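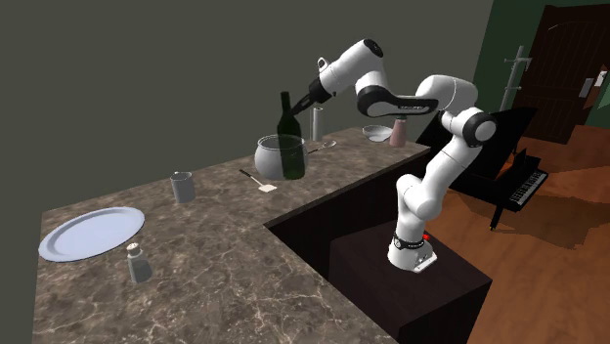
7월, 오후 작업 메모 (Brellis 시뮬, 주방 씬)

병 집기 플래너 계속. 어제 바꾼 충돌 마진 그대로 두고 시작함. 병목 잡는 자세까지는 IK 잘 풀림. 문제는 그 다음, 흰 냄비 근처에서 병을 세운 채로 옮기는 구간.

증상: 병 아래쪽이 냄비랑 가까워지면 RRT가 계속 뱅뱅 돔. 타임아웃 30초 걸어놨는데 다 쓰고 실패. 로그 보니 attached object가 그리퍼 링크에만 붙고 병 메시는 allowed collision 목록에서 안 빠져 있었음. 내가 지난번에 테스트한다고 켜놓고 안 끔. 끔.

시드 300개 돌림 (Drorville 서버, headless). 성공 389... 아니 이건 저번 배치 번호. 헷갈리니까 배치 번호는 b389로 쓸 것. 결과 파일은 아직 안 열어봄, 저녁에.

냄비 메시: 입구가 넓은데 convex hull로 잡아서 안쪽이 막힌 걸로 나옴. 붓는 동작 넣으려면 convex decomposition 다시 해야 됨. Alcides Henao가 Escobar 브랜치에 스크립트 있다고 함. 경로 물어보기.

관절 경로 메모
- 시작 자세에서 어깨 쪽이 한계 가까움. 베이스가 카운터 안쪽 코너라 팔이 왼쪽으로 넘어가는 해만 쓸만함
- 반대쪽 해는 팔꿈치가 카운터 밑으로 내려감. 필터로 버림
- orientation constraint 허용오차 너무 빡빡하면 샘플링이 느려짐. roll만 풀어줬더니 훨씬 나음

퍼셉션: 뒤집개 손잡이가 얇아서 depth에서 자꾸 끊김. 분할 마스크가 두 조각으로 나옴. 일단 GT 포즈 쓰고 넘어감. 병 옆에 있는 키 큰 회색 컵도 그리퍼에 가려서 포즈 튐, 추적기가 한번 놓치면 복구를 못함. 가려진 동안은 마지막 포즈 유지하도록 수정 예정.

이슈 1618은 아직 열어둠. 재현은 되는데 원인 모르겠슴. 그리퍼 닫힘 신호 오기 전에 attach가 먼저 불리는 것 같음, 콜백 순서 의심. Alcombe 쪽 컨트롤러에서도 비슷한거 봤다는 얘기 있음.

할 일
decomposition 다시 뽑기
attach 콜백에 타임스탬프 찍기
b389 결과 열어보고 실패 케이스만 따로 모으기
config 기본값에서 테스트 플래그 빼기 (또 까먹지 말것)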